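Rulthorpe parts room: progress report to the Stelluneo fund
Prepared by Grethe Brøndum, 18/07/2025

Summary
The grant of £697 was for replacing the old storage for mirror parts and giving each part a fixed place. The shelving is up and the room is in daily use. We have spent £424 so far.

1. Shelving and panel
The yellow and black shelving from Havier was put together by our own staff, which saved the fitting charge. The yellow panel with the round grey discs and the metal pegs is also in place. The carpet stays as it is for now.

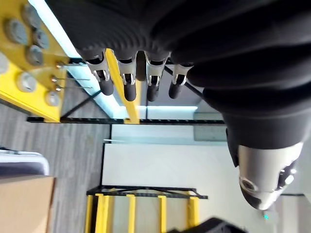 2. Sorting the stock
Housings and shells go on the top shelf, open side up, so that chips on the rim are noticed early. Caps, knobs and the square black pieces go on the lower shelf. We have checked 98 parts against the Østergaard list, and 5 were set aside as damaged.

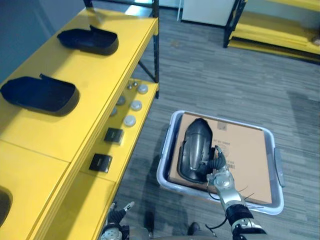 Labels are the main job outstanding. The first set, printed in March, did not stick well to the shelf edges and we are pricing a clip-on type. Until they arrive, staff are working from a paper plan, and small parts are sometimes put back in the wrong row.

3. Next period
Fit the new labels, finish checking the remaining stock and order a second bin. We ask to carry the unspent money forward for this.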